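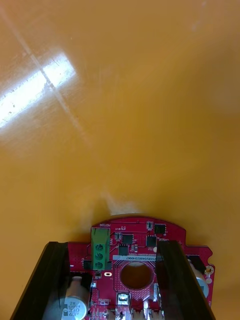 Let the Robot Hold It by the Edges

Search this site Enter keywords

I've spent more of my life than I'd like to admit arguing, warmly I hope, that a gripper should follow the same handling rules we give people. A red board with MOTOR printed by its green terminal block deserves as much care between two black fingers as it does between two of mine! At Wandell we teach new hires for 2 days before they touch a board, and then the robot cell gets half a page. I'd write one rule book, and let Danai Xenos edit it.

Filed under: Opinion, Shop Practice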